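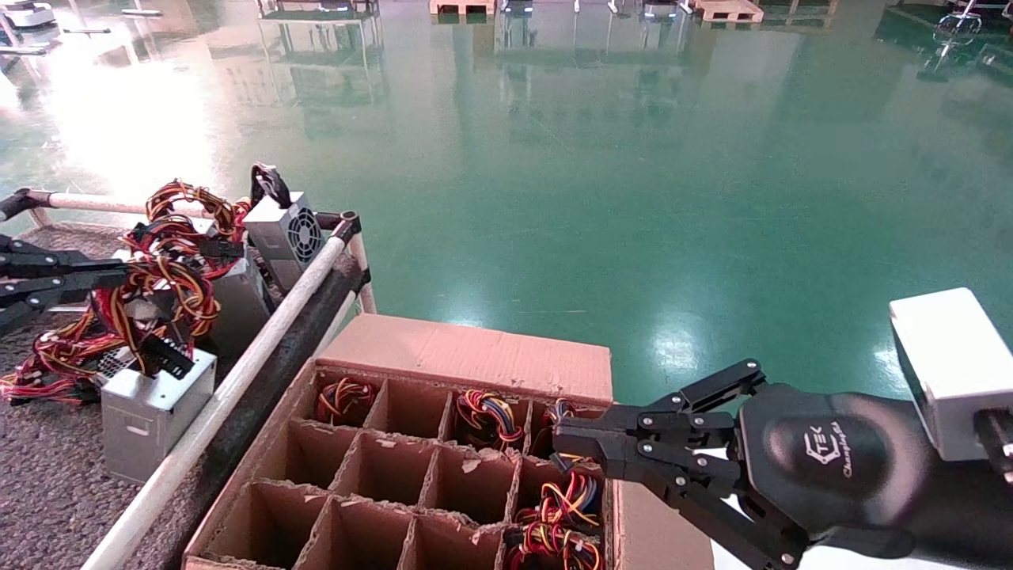 ## November 20, 2021 – harness sorting, Trarnau cell

Question from Derek Tapley was whether the arms can take over packing wire bundles into the divider boxes, so a person doesn't have to. Short version: partly, and slowly.

Setup same as last week. Power supplies on the carpet with their leads, divided cardboard box next to them, both arms on the Kettle build.

- 109 tries logged, 64 ended with the bundle fully down in its cell. The rest dropped short, hung over a partition, or brought a second bundle along.
- Coiled bundles go in fine. Loose tangles are the trouble – connectors hook on each other and the fingers can't feel it.
- Partition tops are fraying. Bundles snag on the torn bits. Try plastic dividers.
- Two-finger grip is okay on the metal housings, poor on a single lead. Want to test the softer Wesier pads.
- Mean time per bundle 226 seconds. Clular want 4 bundles a minute from a person on the same job.

Derek asked if the same arms could fold towels or put away dishes. I'd say not yet. A cable tangle is close to a laundry pile as far as grasping goes, and we miss too many here with the parts laid out for us.

Next: rerun with bundles tied before pickup, same box layout. Derek to check whether the tie can be added upstream. Left arm calibration still needs doing first.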